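Liddale Night Train Returns in July With 29 Sleeper Cabins and a Dining Car

Overnight service will link Etgate and the coast for the first time in a generation

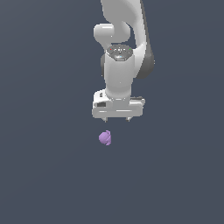 When can passengers start booking the Liddale night train?

Booking opens Wednesday at 9 a.m., online and at the ticket windows in Etgate and Tavinis.

ETGATE - Takagi Rail is thrilled to announce that the Liddale, the overnight train that once carried families, mail and a good deal of fresh fish between Etgate and Tavinis, will be back on the tracks this July. The train will leave Etgate at 9:40 p.m. and pull into Tavinis at 6:55 the next morning, in time for breakfast by the harbor.

The new Liddale has 29 sleeper cabins, two coaches with reclining seats and a dining car that stays open until midnight. With every bed and seat taken, it can carry 200 people. Cabins sleep one, two or four, and each has a washbasin, a reading light at every pillow and a window that opens (a small one, but it opens!). Showers are at the end of each sleeper car.

"I rode the old Liddale with my grandmother when I was six, and I stayed awake the whole way because I didn't want to miss the viaduct," said Hatsue Takeda, director of passenger service at Takagi Rail. "We cross it a little after four in the morning. I've asked the crew to keep the corridor lights low on that stretch so anyone who is up can see the river."

The sleeper cars were built for another overnight line and spent several years in storage before Takagi Rail bought them. Crews at the company's Etgate yard stripped them down to the frames, put in new wiring and heating, and rebuilt the beds with thicker mattresses. The old brass coat hooks were cleaned up and put back. Much of the work went into things riders may never notice, such as new door seals and softer mounts under the floors, and test riders on the overnight trial runs said the cars were quieter than they expected.

Dinner will be cooked on board. The opening menu has a barley soup, baked trout, a mushroom pie and a plum cake that comes from a bakery two blocks from Tavinis station. Coffee and rolls are brought to the cabins starting at 6 a.m., and passengers in the coaches can pick theirs up in the dining car. Special meals need to be ordered the day before travel.

Fares start at $78 for a coach seat and $160 for a bed in a four-person cabin, with breakfast included for cabin passengers. Children under five ride free when they share a bed with an adult. Bicycles are welcome and travel in the baggage car, but space must be reserved with the ticket. Small dogs may travel in private cabins.

The train will run nightly except Saturdays. It makes two evening stops after Etgate to pick up passengers and runs straight through from there to Tavinis. One cabin is fully accessible, with its own restroom and a wider door, and station staff at both ends can help with boarding from 9 p.m. on.

"People keep stopping our crews in the yard to tell them where they went on the old train - honeymoons, summer camp, a first job," Takeda said. "We would love to hear more of those stories, and we're making room for them in the dining car."

Anyone with photographs, menus or tickets from the original Liddale is invited to bring them to the Etgate ticket office, where staff will scan them and hand them back the same day. A selection will hang in the dining car through the first season.

Media contact: Press Office, Takagi Rail, Etgate Station, upper level. Reporters who would like to join a trial run should call the office before noon on weekdays.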